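Robot Rules: How to Pick Up Soft Things Safely
By Giorgia Caruso
January
Home | Machines | Rules | Glossary
337 shares | 2 comments

A standard is a written set of rules that many people agree to follow. Bolts have standards. So do plugs and bicycle helmets. Robots have them too, and some cover a very small job: closing two fingers on an object.

The part of a robot that holds things is called a gripper. Some grippers have a handle, so a person can move them by hand and show how a task is done. The rules for handling are the same in both cases.

The Hidard workshop keeps its rules on one sheet. The sheet is called Foretora, and it has a section on cloth and knitwear.

Rule A. Open the fingers wider than the part you plan to grip. Do this before moving in.

Rule B. Use padded fingertips on soft items. A pad spreads the push over a larger area.

Rule C. Close slowly. Stop when the item is held. Extra force can stretch the yarn.

Rule D. Keep your own fingers out of the gap. A gap where a body part could be squeezed is called a pinch point.

Rule E. If two grippers share a table, only one moves at a time unless the task sheet says otherwise.
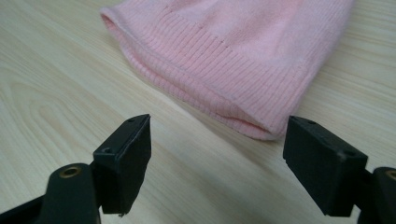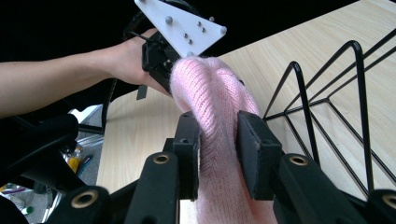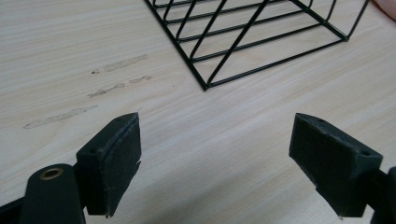 Gripper work at a wooden table. The first two pictures include pink knitwear; the second and third include a black wire rack.

Rule F covers racks. Thin rods are easy to catch on a fingertip. Approach from the open side and lift straight up before turning.

Rule G covers checks. Look at the pads at the start of each session. Write down any loose edge, and tell the person in charge of the tool. Check the screws as well.

The Hidard log has room for 2000 entries. By the end of last month it held 537. Each entry gives the item, the task and the name of the person who did it. If a rule is changed, the old version stays in the log with a line through it.

Words to know
Gripper: the part that holds.
Pinch point: a gap that can squeeze you.
Log: a written record kept in order.

Next: Rules for Lifting Boxes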